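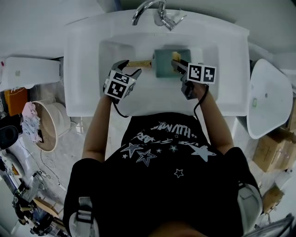 **Vevbridge Watercraft Racing Club – Rider Development Group**

# Setting up a buoy course for practice

Any member with a course card can lay the practice course on Girkura Lake. It takes two people and one boat. Read the whole page first, then print the checklist at the end and keep it in the boat.

## Before you leave the dock

Check the booking sheet in the clubhouse. The course area is shared with the sailing school, and they have the north end until noon. If you want the full course in the morning, talk to Hatem Helmy, who keeps the calendar.

You will need:

- turn buoys, red and yellow
- two white start buoys
- one anchor and one anchor line for each buoy
- spare shackles and a pair of pliers
- a handheld GPS or a phone in a waterproof case
- the tow flag and the club radio

Red means turn left around it, yellow means turn right. New riders mix these up in their first few sessions, so go over it on land.

Inflate the buoys to firm. A soft buoy leans over in wind and is hard to see from a ski. Run your hand around each valve after you close it. If you feel air, swap the valve cap before you load.

## Anchor lines

Cut or adjust each line to twice the depth of the water. On our course that covers most conditions. On a windy day add another boat length of line and accept that the buoys will swing a little.

Tie the line to the anchor with a shackle. Don't rely on a knot here. At the buoy end, use the small weight that clips on below the ring. It pulls the slack line straight down and keeps it out of the intake grate. A line in the impeller ends the session for that rider and usually for everybody else too.

## Laying the course

1. Start with the white buoys. Set them across the wind, wide enough apart for the number of skis you expect.
2. Drive straight out from the middle of the start line and drop the first turn buoy at 375 feet. For a group of beginners, stretch it to 400 so they spread out before the turn.
3. Make the first turn a left. Nearly all our riders find it easier, and it sends traffic away from the rocks.
4. Drop the next buoys in a zigzag back toward the dock. Leave enough room between them for a rider to straighten the ski before the next turn.
5. Put the last turn well clear of the start line. Riders coming off it should have a clean run past the white buoys.
6. Drive one slow lap yourself, then one at medium speed. Move anything that feels tight.

Always lower the anchor by hand. Throwing it tangles the line, and you won't know until the buoy starts to drift.

Our standard layout comes to 2,127 feet for one lap, measured buoy to buoy. A rider's actual path is longer. If you are comparing lap times between sessions, use the standard layout and write down the wind direction next to the times.

## Running the session

Brief the riders on the dock. Tell them which way the course runs, where slow skis should go, and what the flags mean. Anyone who falls stays next to the ski and raises a hand when ready to get back on.

Keep sessions to 14 minutes for stand-up skis. Arms get tired and the mistakes start. Runabout riders can go longer, but give them a break when the water gets rough from their own wakes.

One person stays in the boat with the radio on and the engine running in neutral. Switch with your partner between groups.

For start practice, use only the white buoys and the first turn. Anas El Fassi runs his groups two at a time off the line and then builds up to a full row – a good way to do it if you have riders who have never started next to someone else.

## Taking it in

Pick up the buoys downwind first. Pull the anchor, let the water drain off the line, and coil it into its own bag. Rinse everything at the hose, including the shackles. Hang the lines in the shed and leave the bags open.

Write any damage in the shed log. Slow leaks count.

## Checklist

- Booking confirmed
- Buoys firm, valves checked
- Shackles tight
- Line weights clipped on
- Radio tested with the clubhouse
- Test laps done
- Riders briefed
- All anchors back in the shed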